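3.2 Ferry and air passengers on the Bukhari crossing

The second part of the study looks at how travelers chose between the ferry and the short air service on the Bukhari crossing. The ferry had been the only scheduled link until Kindine began flying the route with two small helicopters. Tridum, the ferry operator, kept its timetable unchanged in the first season and cut one evening sailing in the next.

Passenger counts were taken from the manifests of both companies. The Tridum manifests list every foot passenger by name and port of boarding, but 27 sheets were missing from the box held at the Bukhari harbor office and could not be replaced. Those sailings were left out. The final set covers 162 sailings and 1,851 foot passengers. Kindine kept its records by flight, with no names, so repeat travelers could be followed on the ferry only.

Most people who moved to the air service were traveling without luggage and returning the same day. Families and traders stayed with the ferry, even in January, when rough water delayed many of the morning departures. Malik and Farooqui found much the same split on the Drustier route, though fares there were closer together and the airfield was within walking distance of the market. At Bukhari the landing pad is on the far side of the inlet, and the bus to it did not meet every flight.

Baggage rules also differed. Kindine weighed all bags and charged for anything over the hand allowance. Tridum charged only for crates and left the rest to the deck crew — a practice that makes any estimate of goods carried by foot passengers uncertain. We have not tried to correct for it. Interviews by Kulsoom Jatoi with regular passengers suggest that household goods, mainly linen and kitchenware, made up a large share of what was carried on board by hand. Freight sent under a separate bill is dealt with in Section 4.

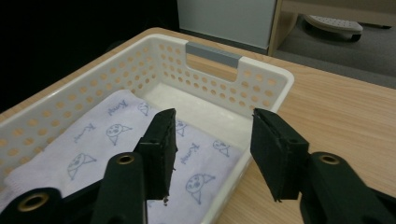 Figure 3. White plastic basket with a folded printed towel.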